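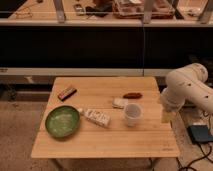
Deposit schemes for takeaway packaging are usually costed per item and then judged on litter. Both measures miss the washing. A white paper cup needs no return journey, while a hard plastic one must be collected, cleaned and dried before it earns its deposit. Lendley's trial bought 500 reusable cups and set its budget on 200 returns a day. Transport was left out of the sum.

Councils should publish the full cost per use before making any scheme compulsory.

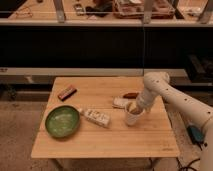 Delali Antwi objects that disposal costs are left out just as often. I accept that, and both belong in the same table.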